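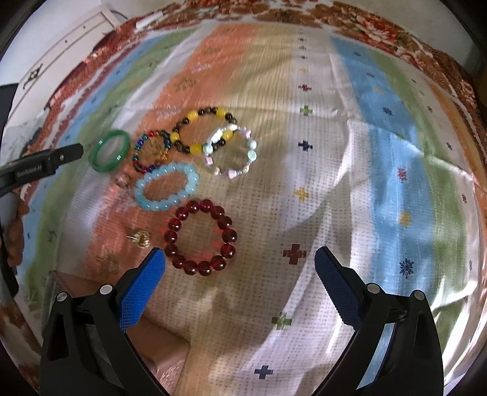

Small bracelets, one green bangle and one little stud, waiting to be picked up from the striped cloth.

I want to write some posts about a question my mother-in-law asked me on Sunday: can a machine tidy my jewelry yet? I work seven years with automation for small shops, so she expected a yes or a no. I gave her a long answer and she went to make coffee. You will get the long answer too.

First, where I come from. My work is at Amaral, we help stores and small workshops to choose equipment. Conveyors, label machines, counting scales, and in the last two years also arms with grippers. So I see the good demos and I see also the Tuesday after the demo.

Jewelry looks like an easy chore. It is light, nothing is dangerous, nothing is hot. A child of five can put bracelets in a box. But for a gripper with two fingers it is one of the worst jobs in the house, and I would give it the dishwasher before I give it this.

Take a beaded bracelet. It does not keep one shape. You hold it at one point and the rest hangs down and swings. The machine planned for an oval, and now it has a string. A mug is always a mug, also in the air.

The big red beads are the kind ones. They are large and round, the fingers can close on one of them and lift. But they are shiny and the light goes through them, and many depth cameras do not like this. The camera can see the cloth behind and decide that the bead is not there.

The green bangle is my favorite for a first try. It is solid, one piece, it comes up as it was lying. If somebody sells you a tidying robot, ask to see it with a bangle, and then ask to see it with the fine beads. Between these two you will learn the price of the project.

Then the overlap. The pastel bracelet lies on the black and yellow one. You and I take the top one without thinking. A machine must first understand that these are two things, then which one is on top, and then it must pull slowly and notice if the second one is coming also.

The stud is a different problem. The head you can pinch, maybe. The pin is thin, and if the fingers push a little too much, it goes into the cloth and you have pinned your bedspread. With small parts in a workshop we have the same trouble, and there we use suction or a tray with slots.

And please do not forget the cloth! It is soft, it has folds, it has stripes and small crosses in almost the same colors as the beads. In a factory we would put everything on a flat gray mat and the work would be half finished. At home people have striped cloths, and they are right to have them.

A shop story. Vovville is a gift store and they sell bracelets like these in small bags. They asked us for an arm to do the bagging. We tried it with a Givo gripper on 50 bracelets. On the mat, one at a time, it was good. From a pile, it brought up two or three together, and a person had to stand there to separate them.

So we changed the plan. The person separates the bracelets and hangs each one on a peg. The machine takes from the peg, bags it, prints the label. Lourenço Cardoso, who runs the stockroom, told me he does 70 bags before lunch now and his hands are less tired. He still does the difficult part.

A few people wrote to me already that the new learning systems will solve this, you only have to show them enough examples by hand. I think they are partly right. What I saw last May at the Trivadach open day was much better than the year before. It was also slow, and the engineer was standing close to the stop button.

My own list for today. Yes: vacuuming, moving boxes, counting equal parts. Sometimes: folding towels, unloading cups. Not yet, in my opinion: necklaces, charger cables, socks from a mixed basket, and beads on a bedspread.

I read all this to my mother-in-law in the kitchen. She asked if the machine can at least find the other earring. I said I will ask at work.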